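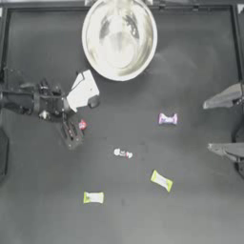 Candy table, with the steel bowl still empty and the left gripper close to a red candy.

Open Lab Day at Brisesstead: Your Questions

Page updated 12/12/2023

We had so many messages after the August open day that we decided to put the answers in one place. If you came, thank you! If you missed it, there will be another one, and most of what follows will apply to that one too.

What is the open day?

Once in a while we open the robot lab at Brisesstead and let people stand next to the tables while the robots are working. You see the same setups we use on a normal working day, with the people who run them right there to talk to. There's no stage and no big show. You walk up, watch for as long as you like, ask things, and move on to the next table (or stay at the candy table all afternoon, which several of you did).

What does the candy table do?

The job is to pick up wrapped candies from the tabletop and put them in a steel bowl. There's an arm on each side, and either one can go for a candy. We love this task because it looks so easy and it really isn't. A twisted wrapper end folds when you squeeze it, a small round candy likes to roll, and a shiny bowl throws reflections all over the place. When the gripper closes on a candy cleanly on the first try, people cheer. We still do too!

Are the robots running on their own?

Sometimes. At the candy table we switch between two ways of working. In the first, a person moves the arms by remote control, and we record what they do. In the second, the robot works from what it has learned from those recordings. There's a card on the stand next to the table that says which one you're watching, and we flip it over when we change. Please ask if the card and what you're seeing don't seem to match, because we did forget to flip it at least once in August.

Can I drive the arms myself?

Yes, and please do, it's the best part of the day. Each turn lasts 6 minutes. You get a short practice first with nothing on the table, then we put the candies down and you're off. Most people find the first minute very strange and then something clicks. It helps to go slower than you want to, and to look at the tips of the fingers instead of the whole arm.

Turns are first come, first served. Put your name on the sheet by the door when you arrive. We can't hold a place for you by email.

How old do you have to be?

Anyone can watch. To drive the arms you need to be 10 or older, mostly so that you can reach the controls comfortably. Children under that age need to have an adult with them at all times in the lab.

Is it safe to stand that close?

Yes, as long as you stay behind the line on the floor. The arms move slowly during visits, and whoever is running the table has a stop button within reach. If a candy lands on the floor, leave it there and tell us. Please don't reach onto the table for any reason while the arms are powered, even if the robot looks like it's just sitting there thinking.

Why are the candies all different?

On purpose! Different colors, wrappers, and shapes make the robot deal with more than one kind of object. If we only ever used one green candy, we'd get a robot that's great with one green candy. We also change where the candies lie between rounds. Visitors are welcome to suggest a layout, and some of the ones from August were downright mean (putting one right up close to the gripper is harder than it sounds).

Can we eat the candy?

Not the ones on the table, please. They've been squeezed, dropped, and picked up over and over. There's a separate dish by the exit for people.

What is Stastotia?

Stastotia is the name of our project on handling small household objects with two arms. The candy table is one part of it. The other tables change from one open day to the next, so we don't publish a list. The software that runs the recordings was written together with our partners at Vakulenko, and somebody from their team is usually around if you'd like to talk about that side of things.

How many recordings do you need before the robot can do it alone?

This was the most popular question by far. For the version you saw in August we used 500 recordings of people doing the task. More would help, and better ones would help even more. A tidy, unhurried recording is worth a lot to us, so we spend a good bit of time teaching our own people to drive well.

Will my turn be used to train the robot?

Only if you say yes. We ask before you start, and either answer is completely fine. What we keep is the movement of the arms and the view of the table. We don't keep your name with it.

What happens when the robot misses?

It tries again, or it goes after a different candy, or it closes on thin air and carries nothing very carefully over to the bowl. We leave the misses in during visits. You learn a lot more about how the thing works by watching a few of them, and they make for good questions.

Can I take photos and video?

Yes, of the tables and the robots, as much as you want. Please turn off your flash, and check with other visitors before you get them in a shot.

Can I bring a school group or a club?

We'd be delighted. Groups come in the morning, before the doors open to everyone, and we need one adult for every 10 students. Write to us well ahead, with the ages and anything your group is working on at the moment, so we can pick tables that fit.

How do I get there?

The lab is on the Memham side of the Brisesstead site. Use the Memham gate; the main gate is a long walk away and the signs are not great. Parking is free. There is step-free access to the lab, and 2 of the tables are low enough to use from a wheelchair, with the candy table being one of them. Tell us at the door and we'll set up the controls for you.

Does it cost anything?

No. You don't need a ticket either, unless you're coming with a group.

When is the next one?

We haven't picked a date yet. It will go up on this page first.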